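Glassware bench help wanted, part time, Likberg site

Posted April 30, 2025

Need a hand on the glassware bench. 25 hours a week, mornings mostly, some flexibility if you have classes. Small room, small team, lots of test tubes. You rack, rinse, pour, label, put away. No degree needed. Steady hands yes, long sleeves no. 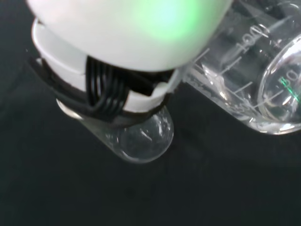 Pay is weekly, first 7 shifts are paid training. You'll learn our labels (Fosari codes, easy once you've done a shelf or two), how we log breakage, where the spare racks live. Closed shoes every day. Gloves and glasses are suplied, bring your own if you're picky about fit.

What the work looks like: small pours between beakers over a dark cloth, reading marks on the glass, wiping down, re-taping the cloth when it creeps. Slow is fine. Spills get mopped and written up, no drama.
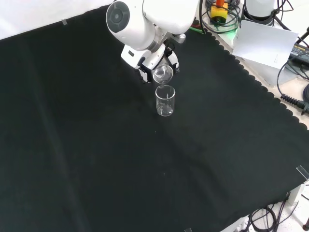
One of last year's bench hands, when asked what to tell applicants, said the pouring gets easy inside a week but the labeling takes longer, and to eat breakfast first as the break is late. Also said to ask for the tall stool. Fair enough, ask for it.

Good to have, not required: any kitchen, pharmacy or school lab work. Handwriting other people can read. Inventory is on Flatix, 3,000 pieces on the list and it needs a clean up, so patience with spreadsheets a plus.
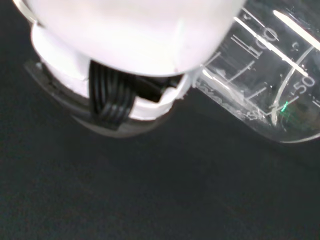
Clear glass beaker at the bench.

To apply: short note, two lines on anything fiddly you've done with your hands, hours you can do. Drop at the Kashyap building, room 218, or use the form on this page. No resumes over one page pls. Start as soon as your paperwork clears, we're reading notes as they come in and will close the posting when its filled.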